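Mallside Owners Help Forum
Older Sedans: Electrical and Trim

Automatic headlight dimmer remains on low beam after sensor replacement

Posted by Ilness, 03/08/2022

I request the assistance of members familiar with the factory automatic headlight dimmer on full-size sedans. The original sensor on the dashboard of my car was replaced in January with a rebuilt unit. With the system switched on, the headlights remain on low beam at all times, including on unlit rural roads with no oncoming traffic. The foot switch overrides the system correctly, and both high beams operate when it is held down.

The car has covered 2,656 miles under my ownership. The battery and charging system have been tested, and no fault was found. 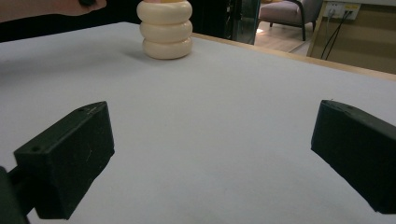
I have also confirmed that the fuse is sound and that the ground strap is tight. The sensitivity dial has been turned through its full range without effect. Before I remove the rebuilt unit and return it to the supplier, I should like to know whether another part of the circuit could produce the same result.

Reply from Dalisay

A dimmer that never leaves low beam is receiving too much light, receiving too little voltage, or failing to operate its relay. I recommend that these be examined in that order.

Cover the lens completely with a thick, dark cloth while the car is parked and the headlights are on. Allow the unit several minutes to warm up. If the high beams come on, the amplifier and the relay are working, and the fault lies in the aim or the sensitivity setting. If they do not, measure the supply voltage at the sensor plug with the engine running, and then listen for the relay. 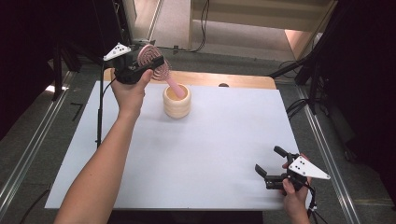
The relay contacts are a frequent cause of trouble on cars that have been stored. Disconnect the battery before removing the cover, and clean the contacts with proper contact paper and a lint-free strip. Household brushes should be kept away from them. A vented hairbrush with short bristles, such as the pink one shown, is of no use for this purpose, and even a soft paintbrush may leave hairs between the points. Refit the cover with its gasket in place.

My own car had covered 3,105 miles after restoration when the same fault appeared, and cleaning the relay corrected it.

Reply from Stakano

Replace the relay. Mine was bad. I paid roughly $65 for a used one and it has worked since.

Follow-up from Ilness

I thank both members. With the lens covered, the high beams did not come on, and the voltage at the plug was correct. The relay made no sound. I shall remove its cover this weekend and report the condition of the contacts.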